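はじめに読んでね(README)

Brelluseo 手持ち服データ 公開用メモ

こんにちは、Brelluseoを作っている人です。作っている人といっても、ただの服好きで、縫ったり直したりしたものを表計算に書きためていたら、だんだん人に見せたくなってきた、というだけの話なんですけど(笑)。もともとは自分のクローゼットの在庫表でした。同じようなボーダーのカットソーを何枚も買ってしまう癖があって、それをやめたくて始めたんです。やめられたかというと、まあ、ボーダーはまた増えました。

このファイルは、データの中身と使い方と、気をつけてほしいところをまとめたものです。長いですが、「欠けている値のこと」のところだけは読んでもらえるとうれしいです!

何が入っているか

服が847点、一行に一点ずつ入っています。わたしの手持ちと、服の交換会の仲間が書いてくれた分の合計です。手作りが68点、残りは既製品か古着です。手作りの比率が思ったより低くてちょっとショックでした。体感では半分くらい縫っている気がしていたのに……。

ファイルは四つに分かれています。

clothes.csv 本体。服そのものの情報
wears.csv 着た記録。着た月と、何と合わせたか
repairs.csv 直した記録。裾上げ、ボタン付け替え、かけはぎなど
words.csv 色と柄の呼び方の対応表

文字コードはUTF-8、区切りはカンマ、改行はLFです。表計算ソフトでそのまま開くと文字化けすることがあるので、「データの取り込み」から入れてください。わたしは毎回これを忘れて、毎回びっくりしています。

clothes.csvの列

id 服の番号。頭の一文字が持ち主の記号です。
kind 種類。スカート、ワンピース、ブラウスなど。セットアップは上下を別の行にして、pair列に相手の番号を入れています。
fabric 表地の素材。洗濯表示を見て書いています。表示を切ってしまった古着は、手触りで決めずに「不明」としました。
lining 裏地の有無。ありか、なし、一部。
colour 色。一番面積の大きい色をひとつだけ。
pattern 柄。無地、ボーダー、花、水玉、チェック、その他。
origin 手作り、既製品、古着、お下がり。
length 着丈のセンチ。平置きで測っています。
waist ウエストのセンチ。ゴムのものは伸ばさない状態の数字です。
season 着る季節。複数あるときは縦棒で区切っています。
love 好き度。0から4まで。

love列についてはちょっと語らせてください。0は「なぜ買ったのか思い出せない」、4は「火事のとき抱えて逃げる」です。最初は10段階でやっていたのですが、6と7の違いで三日悩んだのでやめました。ちなみに持ち主によって甘い辛いがかなりあります。インゲボルク・ティーレさん(Ingeborg Thiele)はほとんどの服に3か4をつけていて、愛が深いです。わたしは辛口なので、持ち主をまたいで平均を取るのはおすすめしません。

測り方

着丈は、スカートなら上端から裾まで、ワンピースなら後ろ衿ぐりの中心から裾まで。前後で丈が違うものは長いほうを書いています。バイアス裁ちのスカートは、吊るしておくと伸びるので本当に困りました。縫い上がった直後と、一晩吊るしたあとで数字が変わるんです。このデータでは一晩吊るしたあとの数字に揃えています。

タイトめの服のウエストは、平置きの幅を二倍にしています。伸びるジャージー素材だと着たときのサイズとはだいぶ違うので、「36センチ幅だから入らないや」と諦めずに、fabric列も一緒に見てくださいね。

色の名前問題

これがいちばん大変でした! 同じ布を見て、わたしは「からし」、オットマー・ヴァイデマンさん(Ottmar Weidemann)は「濃い黄色」、別の人は「キャメル寄りの何か」と書いてくるんです。全員が自分の呼び方を譲らないので、本体の色は十二色にまとめて、もとの呼び方はwords.csvに残すことにしました。「おばあちゃんちのカーテンの緑」もちゃんと残っています。かわいいので消せませんでした。

紺と黒の区別はあまり信用しないでください。夜に電気の下で入力した分がけっこうあって、わたし自身、昼に見直して十着以上書き換えています。まだ間違いが残っていると思います。

欠けている値のこと

空欄には二種類あります。測っていないものは空のまま、測れないもの(巻きスカートのウエストなど)は「na」と書いています。ここを一緒にしてしまうと、巻きスカート好きの人の服がごっそり消えてしまうので注意です。

wears.csvは、ワンピースの季節はやたら丁寧に書いてあるのに、寒くなると急に行が減ります。コートを着込むと中に何を着たか書く気が失せるんですよね……。冬の着用回数が少なく見えるのは記録がさぼり気味なせいなので、「冬はみんな同じ服を着ている」みたいな結論は出さないでください。いや、着ているかもしれないですけど。

それから4月の分は、わたしが衣替えの勢いで一気に思い出し書きをしたものです。note列に「思い出し」と入れてあるので、気になる人は除いて使ってください。

型紙と布の出どころ

手作りの服には、わかる範囲で型紙の名前を入れました。よく出てくる「Givard」は交換会の中で回している型紙の束の呼び名で、ペンシルスカートと丈短めのトップスが中心です。「Baumgart」はもう少しゆったりしたワンピースの束。どちらも写しを何度も重ねて線がずれてきているので、同じ名前でも仕上がりは一着ずつ違います。わたしのBaumgartなんて、途中で袖がなくなりました(布が足りなくて)。

「Enotport」と書いてあるのは、水曜の夕方に開いている端切れの交換会です。そこで手に入れた布は、素材がはっきりしないものが多いです。燃やして確かめる方法もありますが、かわいい花柄を一センチでも燃やすのが惜しくて、やっていません。

使い方の例

わたしがよくやるのは、pair列が入っている服を抜き出して、wears.csvと突き合わせることです。セットアップを上下そろえて着た回と、ばらして着た回が比べられます。わたしの場合、上だけデニムに合わせている回が圧倒的で、せっかくおそろいで縫ったスカートがかわいそうなことになっていました。反省して、最近はちゃんとそろえて着ています!

直した記録のほうは、idでつなげばどの種類の服がよく傷むかわかります。ファスナーまわりは見ていて胸が痛いです。コンシールファスナーを自分でつけた人はみんな一度は泣いているようです。

変更のこと

前の版からの変更点です。
season列の「春夏」を「春|夏」に直しました。
古着とお下がりを別の値にしました。
repairs.csvに、かかった時間の列を足しました。空欄多めです。
loveの0を消してほしいという要望がありましたが、そのままにしています。

使っていいこと、遠慮してほしいこと

個人の遊び、勉強、ブログの記事には自由に使ってください。ひとこと教えてもらえると飛び上がって喜びます。サイズの数字から持ち主を当てるような遊びは、なしでお願いします。持ち主の記号も、名前に戻そうとしないでくださいね。

間違いを見つけたら、idと列の名前と正しい値を書いて送ってください。まとめて直すので、反映まで少し時間がかかります。次はバッグと帽子も入れたいのですが、帽子の測り方がまだ決まっていません。いい方法を知っている人、教えてください。 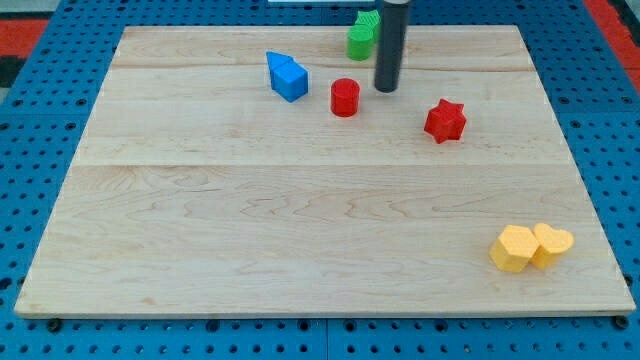

巻きスカートのwaist列が「na」になっている行は、ウエストで絞り込む前に消しておいたほうがいいですか?

消さずに別に取り分けておいてください。「na」は測れないという印なので、ウエストの絞り込みからは外し、着丈や色で探すときにまた合わせて使えば大丈夫です。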